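Inicio > Equipos > Robots de dos brazos > Skiveck

Skiveck: plataforma de dos brazos con entorno de simulación

Skiveck es el equipo que más preguntas recibe cada vez que abrimos el taller de Butcombe, y se entiende en cuanto uno lo prueba. Dos brazos, una pinza en cada extremo y un simulador en el que se puede ensayar una tarea entera antes de acercarse al robot real.

En la jornada de puertas abiertas de noviembre lo tuvimos en marcha toda la mañana. Vinieron 29 personas, muchas de ellas docentes, y Delphine Nguyen-Tran llevó la demostración desde el simulador. Eligió la buhardilla, uno de los escenarios favoritos del equipo: con muebles por todas partes obliga a pensar bien cada trayectoria – ¡y además es un sitio precioso para trabajar!

El ejercicio repartía el trabajo entre los dos brazos. El izquierdo sostenía un bate de béisbol, un objeto largo e incómodo de orientar, y el derecho se colocaba junto al portátil de la mesa. Hubo quien pidió repetirlo desde el principio, y Delphine encantada. 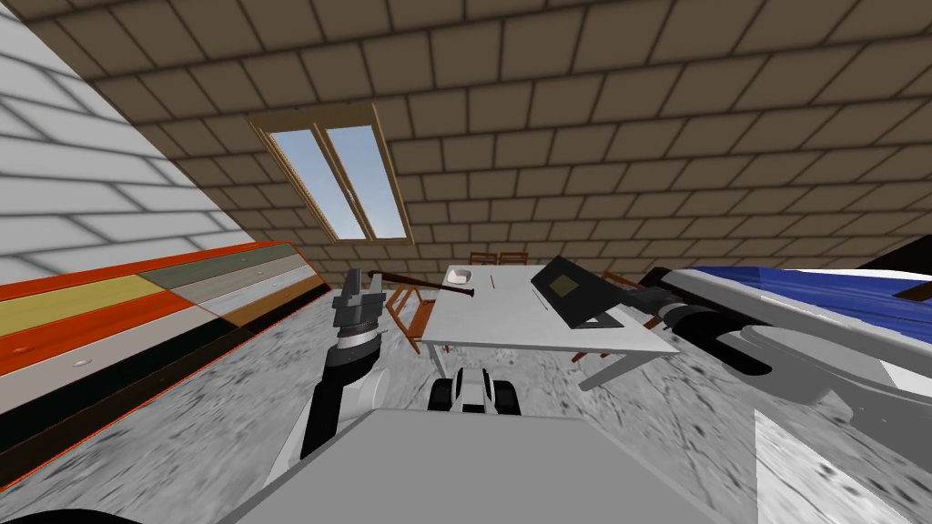

Qué se puede probar en una visita

Cada sesión dura 30 minutos y empieza en el simulador. Alaric Mbeki explica los mandos y después el visitante elige objeto y escenario. Los objetos alargados dan mucho juego, porque la pinza sujeta un extremo y el otro queda lejos, cerca de todo lo que uno preferiría no rozar. Quien ya tenga experiencia puede traer su propia rutina y cargarla con Tillman, nuestro editor de secuencias.

El equipo incluye

– Plataforma Skiveck con dos brazos y sus pinzas
– Licencia del simulador para dos puestos
– Biblioteca de escenarios de interior, entre ellos la buhardilla
– Editor Tillman, con manual en español

Para grupos escolares conviene escribir antes a Trinity Lindqvist, que prepara los escenarios según la edad. Las visitas empiezan a las diez.

Categoría: Robótica | Demostraciones y visitas

© Durkis · Contacto · Volver arriba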